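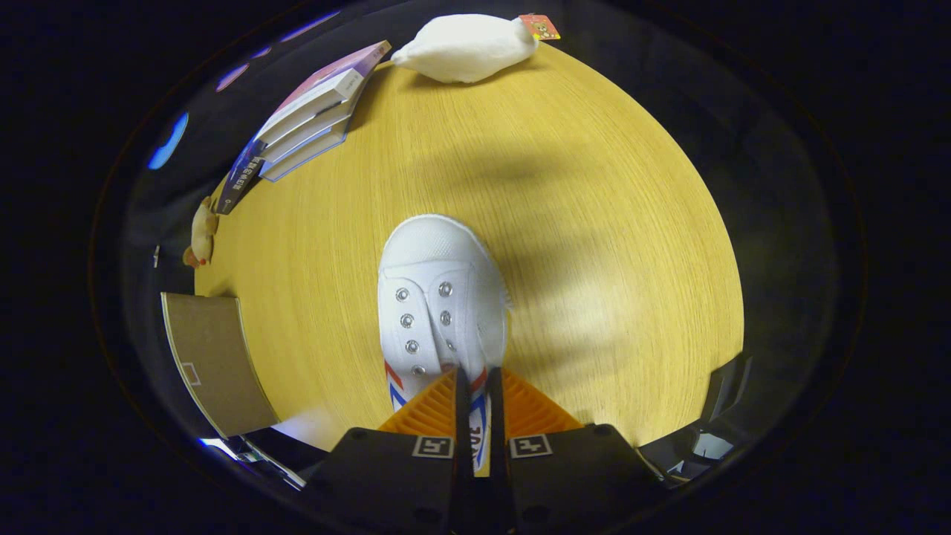
Round table, hand-held gripper at the heel of the canvas shoe. Cardboard lower left, see 2.3. Shadow, see 3.1.

NANDTHORPE RETURNS ROOM
Walk-round checklist, hand-held gripper work and Addo sorting arm
Filled in: July, started 6.40am, before the early shift got going
Form owner: Hadwood site safety
Marking: OK / ACTION / N/A. Comments under each line, please don't leave blank.

Section 1. People and jobs

1.1 Everyone on the grippers has had the induction: ACTION
Two on the late shift haven't. They were shown by the person next to them, fine as far as it goes but no signature. Book them in.

1.2 Job sheet matches what people do: ACTION
Sheet still says "returns sorter". Half the shift is now gripper work, picking up shoes and odds and ends by hand so the arm has something to learn from. Different job for the wrists and eyes. Needs its own sheet and own risk assessment, not a line added at the bottom of the old one.

1.3 Rotation being kept: ACTION
Meant to swap at each break. Board shows same name on the gripper all morning more than once. Asked why, answer was the count. See 1.4.

1.4 Targets posted and agreed: ACTION
Board says 2,000 picks a week for the room. Last full week was 1,805, the one before 3,057 (that was the week with overtime, so not a fair guide for anybody). People are reading the big number as the new normal. Take it down or put "overtime" next to it. Team leads to say out loud that a missed count is not a conduct matter.

1.5 Staff know what is recorded: OK
Notice by the door, plain wording. Says hands and table, not faces, and that Diltuteo doesn't get used for timing individuals. Was asked again on the walk-round so maybe read it out at the next shift talk aswell.

Section 2. Tables

2.1 Table steady, edge sound: OK
No rock. Ran a hand round the edge, no splinters.

2.2 Items on table suit the job: OK
Shoe in the middle, books and soft toys out round the edge. Mixed goods is what the cell gets so mixed goods is what goes on the table. Keep the heavier books out of the way of elbows.

2.3 Nothing over the edge: ACTION
Cardboard sheet, lower right corner sticks out past the table slightly. Not much, enough to catch a sleeve. Push it in or take it off. Told the shift at the time.

2.4 Floor and gear beside the table: ACTION
Kit sits close in beside the table on that side. Leave room to step back. Want a taped line on the floor, tape is in the stores.

2.5 Laces: OK
Loose laces get in the fingers, so rule is laces out or tucked before gripping. Shoe on the table had none in.

Section 3. Lighting and screens

3.1 Even light on the work surface: ACTION
Soft shadow over the upper middle of the table, right side and near side brighter. Staff lean in to see and that is where the neck complaints come from, I reckon. Try moving the table first — cheaper than a new fitting. Ask maintenance for a lamp if that doesnt do it.

3.2 Glare: OK
None reported.

Section 4. Hand-held gripper

4.1 Fingers straight, no sharp edges: OK
Both black fingers fine.

4.2 Orange pads, ribs intact: OK
Look for tears along the grooves. None found. Wipe at end of shift, not with the solvent.

4.3 Markers clean and flat: OK
The square black and white ones on the housing. If a corner lifts, report it. Do not glue it down yourself, it goes wrong and the whole morning's picks get thrown out, which is a rotten thing to tell someone at the end of a shift.

4.4 Screws tight: OK
Finger check only. Anything loose goes back to the bench.

4.5 Weight and grip: ACTION
Complaints of sore thumb after a long spell. Handle is one size. Smaller hands are having to stretch. Ask supplier for a smaller one, and until then short spells only, up to 66 picks then hand over. Put that on the board in place of the weekly figure.

4.6 Put down safely between goes: ACTION
Found one left balanced on a chair. Needs a hook or a tray.

Section 5. Addo arm

5.1 Gate interlock stops the arm: OK
Tested with gate opened slowly and opened fast. Stopped on both.

5.2 Stop button in reach from both sides: OK
Far side had a trolley in front of it on arrival. Moved. Keep it moved.

5.3 Clearing a jam: ACTION
Written steps say call the technician. What happens is the nearest person clears it as the technician covers Hadwood too and can be an hour. Either train the people who are doing it anyway and pay the rate, or have cover on site. Can't leave it as is. Highest priority on this sheet.

5.4 Noise: OK
Can talk over it without shouting.

Section 6. Comments from the shift

Written down as said, no names taken.

"Less bending than the cages. Backs better. Thumbs worse."
"Is it going to be us training it and then out the door?"
"I like it, you get to sit."
"Nobody's asked us where the table should go."

On the second one: not for this form to answer but it came up at both ends of the room and management need to give a proper reply in writing. Have passed it on. On the last: ask them. Table move under 3.1 to be done with the shift, not before they come in.

Section 7. Actions, in order

5.3 jam clearing, training and rate — site manager
1.4 weekly figure off the board — team leads, today
4.5 short spells, smaller handle — team leads / purchasing
1.1 two inductions — safety
3.1 table move, then lamp — shift with maintenence
2.3 cardboard — done while I was there, check again
2.4 floor tape — stores
4.6 tray or hook — bench
1.2 new job sheet — HR and safety together
1.3 rotation, look at the board again next visit

Copy to the noticeboard and the staff rep. Next walk-round on the late shift, they've been missed twice.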